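### 4.2 What the wide lens buys us (and what it costs)

I'll admit I was skeptical of going this wide. Our first rig at Brenbridge had an ordinary lens, and the policy kept losing track of where it was the moment the gripper got close to anything. So we swapped in a fisheye, collected 500 demonstrations by hand, and trained the same network again without touching another setting. Figure 2 has three views from the hand-held gripper's camera, all from one room. 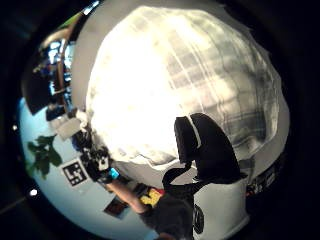
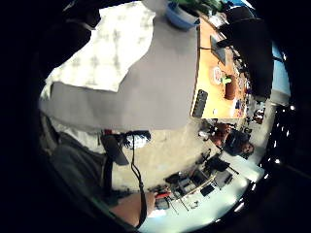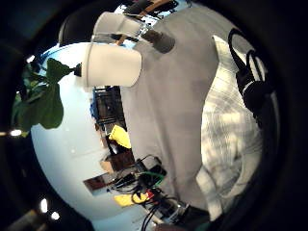
**Figure 2.** Fisheye views from the hand-held gripper, before any cropping or undistortion.

Imani Ridgeway and I went back and forth on whether to flatten the images before training. I wanted to (straight lines feel so much nicer!), but flattening stretches the outer ring and blurs it badly, and the outer ring was the whole point of the lens. We kept the raw circle and masked the black border, and that one choice cut our mean position error by 13 per cent on the Plemau test set. Colour jitter, which I'd been quite keen on, did next to nothing. Glare is still a sore spot, and we come back to it in Section 5.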